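Drirker Planner
Motion planning and rehearsal software for single-arm robots

Overview | Features | Licensing | Support

If you have ever spent a whole afternoon nudging waypoints so that an arm would stop clipping the corner of a cabinet, we wrote Drirker Planner with you in mind. You tell it what you want done, in fairly plain terms, and it works out a path for the arm, checks that path against everything it knows is in the room, and lets you watch the whole thing in simulation before a motor turns.

The planner comes with 139 ready-made household tasks (opening drawers, putting groceries away, wiping down, and so on) and a library of 497 objects you can drop onto any surface you like. Version 7 brings the new clutter settings, which a good many of you had been asking for since March, and we are very happy with how they came out.

Kitchens are where most people begin, and we think that's a fine choice - there are handles to grasp, vegetables to steer around and never quite as much elbow room as you'd hope.
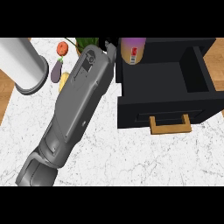

Every plan can be replayed, slowed down or stopped halfway, and you can move an object and plan again from that very point. On an ordinary office computer a fresh plan takes roughly 70 milliseconds, so there's little waiting around!

Works with: Trurard arm controllers, Pomare depth sensing
Also available: Gunley Task Editor (sold separately)

Request a trial license
Read the setup guide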